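Session 4 notes: fruit ripening, storage and what goes wrong after picking

Posted for people who missed it. Hatem Mahrous taught the first half, I did the second, so the style changes partway. Reading is still the Rumanley packet, sections 3 and 4. Bring the packet next time please, last session half of you didn't.

Main idea for today: fruit is alive after it's picked. Still breathing, still using up sugar, still losing water. Everything we do in storage is slowing that down. You can't stop it and you can't reverse it.
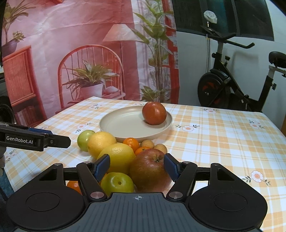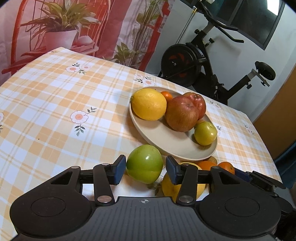 1. Respiration

Fruit takes in oxygen, burns sugars and acids, gives off carbon dioxide, water and heat. Same basic process as us. While it's on the tree the tree keeps supplying it. After picking, no more supply. Whatever is in there is all there is.

Fast breathers = short shelf life. Raspberries, strawberries, figs. Slow breathers = long shelf life. Apples, citrus, cranberries. Nuts and dates are slower still.

Rule of thumb from the packet: drop the temperature by 10 degrees Celsius and respiration falls to a half or a third. That's why growers care so much about field heat. Fruit picked in the afternoon sun and left in the truck can lose a day of shelf life in an hour or so. Pick early, get it in the shade, cool it fast.

Heat builds up in a packed bin. The middle of the bin is always warmer than the outside. If you only measure the outside you will fool yourself. (This was the question on the Mabuza packing shed case, see the end.)

2. Climacteric and non-climacteric

Ugly words, you need them. Climacteric fruit has a burst of respiration and ethylene when it ripens, and it can do this off the plant. Non-climacteric fruit doesn't. What you pick is what you get.

Climacteric: apple, banana, pear, peach, plum, mango, avocado, tomato, kiwi, apricot, papaya.

Non-climacteric: all the citrus, grape, cherry, strawberry, pineapple, pomegranate, most watermelon.

Melons are messy. Cantaloupe is climacteric, honeydew mostly is, watermelon is usually put in the other group. I won't test you on melons.

People get stuck on pineapple every year. It'll change color and soften on the counter so it looks like it ripened. Sugar doesn't go up though. The starch reserve isn't there. A banana is full of starch when green and turns it into sugar, so a banana really does get sweeter.

Avocado is the odd one. Doesn't ripen on the tree at all, only after picking. Growers use the tree as storage. Leave them hanging, pick when the price is better. There's a limit, they do drop eventually.

3. Ethylene

A gas, a plant hormone, no color, works at tiny amounts. Climacteric fruit makes it and also responds to it by making more. So one ripe one pushes the rest along. Banana in a paper bag with hard pears, you all know this trick. Paper not plastic, plastic traps water and you get mold.

Damage counts too. A bruised or cut fruit makes extra ethylene. So does one with rot. So sorting isn't only about looks.

Non-climacteric fruit makes very little but it isn't immune. Ethylene will strip the green out of citrus peel. Used commercialy, called degreening. The peel goes orange or yellow, the inside doesn't change.

Which brings up the color thing. Peel color in citrus is mostly about cool nights, not ripeness. In warm tropical places a fully ripe orange can be green. In cold areas it colors up early, sometimes before it's any good. Late Valencias can turn orange and then go back to green in warm spring weather, perfectly fine to eat. Regreening. Somebody asked if that's a disease. No.

Keep apart in storage:
Apples and carrots (carrots go bitter)
Ripe bananas and leafy greens (yellowing)
Pears and cucumbers (yellowing, soft spots)
Anything ripe and cut flowers (petals drop, carnations especially)

4. Water loss

(Nisreen's half starts here.)

Fruit is mostly water, and it leaves through the skin and the stem scar. Lose a few percent of the weight and it starts to look tired. Shrivel, dull skin, soft feel. You also sell by weight so that's money gone.

What drives it: dry air, moving air, warm fruit in a cold room. What slows it: wax, humidity, getting the fruit down to room temp (the cold room's temp I mean) quickly.

Citrus has its own wax plus oil glands in the peel. Washing takes off some of the natural wax, and packers put a food grade coating back on. Backyard citrus that never gets washed often keeps longer than you'd expect.

Feel test for juice: pick up two of the same size. Heavier one has more juice and usually a thinner peel. Thick puffy peel on a mandarin means it hung too long or grew too fast. Easy to peel, dry inside.

Clip mandarins, don't pull. Pulling tears out the button at the stem end and leaves a hole. Mold walks right in. Oranges are tougher but clip them anyway if you're storing them.

5. Chilling injury

Colder isn't always better. Anything from the tropics or subtropics gets hurt by cold well above freezing. Cell membranes stop working properly. You often don't see it until the fruit warms up again, and by then it's in somebody's kitchen.

Bananas: gray dull peel, won't ripen right.
Tomatoes: mealy, no flavor. Ripe ones cope better than green ones.
Lemons, limes, grapefruit: pitting in the peel, sunken brown spots. Grapefruit is the worst for this.
Mango: gray patches, uneven ripening.
Peaches: different problem, they go woolly if held in the in-between range, 2 to 5 or up to 8 degrees. Colder than that is safer for a peach. Strange but true.

Home advice since you'll be asked by relatives. Lemons on the counter are good for a week, sometimes longer. In the fridge in a closed bag, several weeks. Home storage usually isn't long enough for pitting to matter much. Mandarins go off faster than lemons, fridge them if you bought a whole box. Check the bottom layer first.

6. Molds

Two you need to recognise by sight, both on citrus.

Green mold. White ring first, then olive green powder in the middle. Soft underneath. Mostly stays on the one fruit but the spores dust everything.

Blue mold. Bluer, narrower white edge. Spreads by contact, so you get nests of it in a box. Does better in the cold than the green one.

Both get in through wounds. Fingernails, stems poking the next fruit, gravel in the bin. Wear gloves, keep your nails short, don't drop fruit into the bin from height. Clean the bins between loads and let them dry.

One more, gray mold on berries. Gets in at flowering and waits. So the berry looks perfect at harvest and fuzzes over 2 days later. No amount of sorting fixes that one, it's a field problem.

Should you cut the mold off? Hard fruit like apple, small spot, cut wide, fine. Soft fruit, throw it out.

7. Washing

Wash before eating, not before storing. Wet fruit molds. Applies double to berries. Do wash citrus before you cut it even if you don't eat the peel, the knife drags whatever's on the outside through the inside. Plain running water. No soap, peel is porous.

8. Case questions, do these before next session

a) Mabuza shed. Bins of plums come in warm at noon, go straight into a cold room, stacked tight against each other and the wall. Surface temp looks good by evening. Center fruit is soft when shipped. Explain, and say what you'd change first. One change only, they have no money.

b) Priltier market stall. Green bananas, ripe apples and lettuce all share one closed van overnight. Lettuce is yellow by morning, and bananas are further along than planned. Why. Then draw a loading plan with the same van.

c) Jemden orchard. Grower holds grapefruit at 3 degrees for a long spell. Looks fine leaving the store, pitted a few days later at the shop. Shop blames the truck. Who is right?

d) A neighbor says her tree is bad becuase the oranges are ripe-tasting but still green. What do you tell her. Two sentences is plenty.

Half a page each for a to c. Handwritten is fine if we can read it. No need to copy out definitions, we wrote them.

Corrections to the last handout: kiwi was listed as non-climacteric. Wrong, it's climacteric. Also the humidity column in the storage table was shifted down one row from pears onward, new version is in the folder. Throw the old one away or you'll be storing onions in a swamp.

Next time: drying and dehydrating, plus the grading practical. Closed shoes for the practical. Questions to Hatem for sections 1 to 3, me for the rest.

N. Ghanem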